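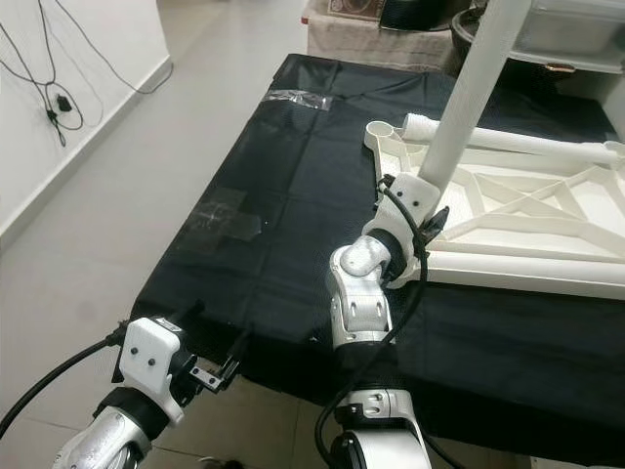
Chapter 6

Frames That Hold Their Shape

Most books on light construction begin this subject with a promise: brace a frame with triangles and it will be strong. You will have met the promise already, probably in primary school, probably with drinking straws. It is partly true. A good deal of this chapter is spent on the part that isn't, because that is the part that leads to leaning shelves and garden arches that lie down in the first wind.

A lattice frame is any flat or boxy structure made from long members joined at their ends and crossed by shorter members set on the diagonal. The long members are usually called chords. The diagonals are called braces, or web members if the author wants to sound like an engineer. In this book we say braces. The spaces they close off are called bays, and in a properly braced frame the bays are triangles.

The reason for triangles can be shown on a bench in less time than it takes to read this page. Pin four strips of stiff card together at the corners to make a square. Push one corner sideways and the square folds into a diamond, with nothing in the card bending at all. The pins have simply turned. Now pin three strips into a triangle and push again. To change the shape of the triangle you would have to stretch, crush or buckle one of the strips, or tear out a pin.

So far the drinking straws were right. Notice, though, what the test did not show. It did not show that the triangle was strong. Card strips are weak, and a triangle of card is a weak triangle. What the test showed is that the triangle was stiff in its own plane, which is a smaller claim. Turn the same triangle on edge, press on the middle of one side, and it will flop like any other piece of card. Flat frames have this fault no matter how many braces are put in them, and catalogue writers rarely bring it up.

6.1 What the catalogues say

We keep a file of catalogue claims for use in this chapter. Three suppliers will do for now.

Ceter sells a tube lattice panel that it calls "fully rigid". No direction is given. A panel can be rigid along its length and as limp as a gate across it, so the word "fully" is doing work that nobody has measured.

The Skaltitz panel is described as holding 40 kilograms. Holding it where? Spread along the top chord, hung from one joint, or balanced on the end of a tube that sticks out past the last brace? These are three different loads and will give three different answers. A single figure with no sketch beside it should be treated as decoration.

Ashworth does better. Its sheet gives a span of 1034 millimetres between supports, and shows the load at mid-span with an arrow. We still don't know how many panels were tested, or whether the one in the drawing was new. But a reader could set up the same test and see whether the sheet was telling the truth, and that is the least we should ask for.

6.2 Joints come first

Students like to argue over the tube. Should it be thicker, should the wall be heavier, should there be more of it? In our experience the tube is seldom what lets go. Joints let go. A push-fit joint that feels tight in the hand may turn under a steady load, and once it turns, the brace that depends on it is only along for the ride.

For that reason we ask you to look at every frame in this order:

Joints. Can any of them be twisted by hand?

Ends. Does a tube run on past its last joint? A stub of that kind adds weight and gives you somewhere to attach the next section, but it is not braced, and nothing heavy should hang from it.

Braces. Does each one run from joint to joint, or does it land partway along a chord, where it will try to bend the tube?

Tubes. Look at these last.

Some workshops teach the reverse order and get through it faster. They also miss more.

6.3 Laying a frame down to work on it

Build flat frames flat. Propping one against a wall while you fit the braces is an old habit with little to recommend it, as the frame sags while you work and you then brace the sag into it for good. Use a table that supports the chords along most of their length, and cover it if the finish matters. Plastic sheeting is cheap and easy to replace. It also creases, and a crease under a thin tube can tip it enough to spoil a reading, so smooth the sheet under any point you plan to measure from. Tape helps, provided you keep it clear of the tubes.

Once the frame is down, measure both diagonals, corner to corner. If they agree to within 2 millimetres on a frame of bench size, carry on. If they don't, do not pull the frame square and hope that the last brace will keep it there. Take out the braces and start again — it is quicker, whatever the person beside you says.

6.4 Before you read further

The worked case in this chapter is the Brultis trellis, a garden frame put up in December and found leaning by the end of summer. The builder blamed the wind. The supplier blamed the builder. Exercise 193 in the workbook gives the measurements and both accounts, and you should read it now, before we tell you what we think. Write down which joint you would check first, and keep the note. You will need it in Section 6.7, where we take the trellis apart one bay at a time.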